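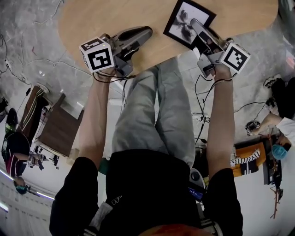

Lundard Shooting Machine, Two-Net Model

If you have ever coached a junior varsity team, you know how the last half hour of practice goes. Two kids want to stay and shoot, one of them ends up under the basket chasing rebounds into the bleachers, and by the time they switch places somebody's mom is in the parking lot with the headlights on. We built the Lundard for those kids, and for the coaches who would like to get home to dinner once in a while.

The Lundard rolls under any regulation hoop, catches makes and misses in its net, and passes the ball back out to wherever your shooter is standing. You can set it to feed one spot over and over (corner threes, say, or the elbow) or have it move around the arc so your player has to get her feet set before every catch. The pass comes in at chest height, and there's a dial on the back if your younger players would like it a little softer. Please do use the dial! Our own Vernon Girard coached middle school ball for years, and he still starts everyone on the lowest setting and works up from there.

The net folds down for storage, and the whole thing fits through a standard gym door with the side arms tucked in. The wheels are soft rubber and won't mark a hardwood floor. They lock with a foot pedal, one on each side, so be sure to press both before you switch the machine on.

What comes in the box

Base unit with ball feeder
Main net and short net (the short one is for driveway hoops and low ceilings)
Wired remote
Power cord
Storage cover in gray
Printed drill book by Živko Petkov

A word about the drill book, which people ask us for even when they aren't buying a machine. Živko put it together over a couple of winters at the Drostlow summer camp office, and it has 21 workouts in it, from a simple form-shooting warmup to a long one that most high school guards will grumble about. The pages lie flat and you're welcome to photocopy them for your team.

Price and delivery

The Lundard is $3000 with both nets. Refurbished units from our rental program are $2000 when we have them, and they carry the same 2-year warranty on the motor. Shipping is by freight to your school or home, and the driver will call ahead to set a time. Assembly takes two people and a step stool.

Schools can pay by purchase order. Send it to the Baumgart office along with the name of whoever will be signing for the delivery, and let us know if the gym has stairs.

Replacement nets, remotes and wheel locks are listed on the Mostance parts page.

Prices updated 2020-03-12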